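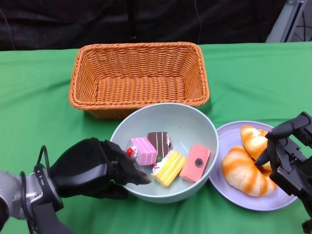 Fleltside reckons the number in the write-up is fine as far as it goes, and that the trouble starts with what people are reading into it.

Posted by Kaltedov, Tue 20 March

I'd go further than that. For those who haven't read it, the claim is that a policy trained on 300 demonstrations can move toy food between the dishes and the basket with both arms, and that it "generalises to unseen layouts". I went through the layouts in the appendix. The basket is always at the back. The bowl and the plate are always in front of it. What changes is where the cakes and croissants end up inside their dishes, plus a bit of sliding about on the cloth. If you call that unseen then every layout in the world is unseen, including the training ones five seconds after you nudge the table.

I'm not saying it's a bad piece of work. I'm saying I don't know what it shows.

Wuveo wrote:

Bit harsh. The layout inside the dish is the hard part. Four cake slices in one bowl, one of them tipped on its side, all close together. You can't just come down from above and close. I have tried this with a fixed grasp script and it's miserable, you end up pushing the far slice up the side of the bowl every time.

Also they use a different hand on each side, fingers on the left and a gripper on the right, and one policy drives both. I haven't seen many people bother with that.

Kaltedov wrote:

Fair point about the bowl. But then report the bowl! The table of results lumps everything together. A croissant on a flat plate with room round it is a much easier pick than a slice jammed in next to three others, and I'd bet the croissants are carrying the average. If the left hand is doing bowl picks and the right one is doing plate picks, I want two columns. I can't find them.

Fleltside wrote:

There aren't two columns. I wrote to them in February asking for the split and got a polite reply saying it would be in the next version. Still waiting.

My own worry is a different one. Plain green cloth, black curtain behind, bright toys. You could find most of those objects with a colour threshold and a free afternoon. So when they say the policy has learnt to pick out objects from pixels, I want to know how it does against something stupid. Where's the stupid baseline? They compare with 2 other learned methods and both are starved of data in the same way.

Saludo wrote:

I think you're all being a bit unfair about the backdrop. Everyone hangs up a curtain. If you don't, you get complaints that the result depends on the clutter in your lab, and if you do, you get complaints that it's too clean. The wrinkles in the cloth do matter for depth by the way, anyone who has run a cheap depth camera over soft fabric will tell you the surface comes out lumpy.

Fleltside wrote:

Having a curtain is fine. Saying "real-world kitchen tasks" in the abstract with a curtain up is what gets my back up.

Wuveo wrote:

OK, that line in the abstract I won't defend.

On the baseline, I half agree. A colour threshold tells you where the pink one is. It doesn't tell you how to get fingers between it and the rim without shoving the chocolate one. So your stupid baseline would find everything and then fail the grasp, and we'd learn that grasping is hard — which we knew.

Kaltedov wrote:

We'd learn how much of the score comes from finding and how much from grasping. Nobody can tell at the moment.

Another thing, what counts as a success? Footnote 2 says the item has to be "in or on the target at the end of the episode". Nothing about whether the other items stayed put. I could sweep half a bowl out on to the cloth, land one slice in the basket and score a point.

Saludo wrote:

Hadn't spotted that. That's worse than the layouts for me. Do they put the trial videos up anywhere, or only the good ones?

Fleltside wrote:

Only a highlights reel, sped up. I've asked for the raw trials as well and will post here if I get them.

Wuveo wrote:

If they do send them I'm happy to go through and mark the knocked-over ones — somebody else should do it separately so it isn't just my opinion.

Kaltedov wrote:

Put me down for that.

We use cookies to keep you logged in and to see which threads get read. By carrying on you accept this. Change cookie settings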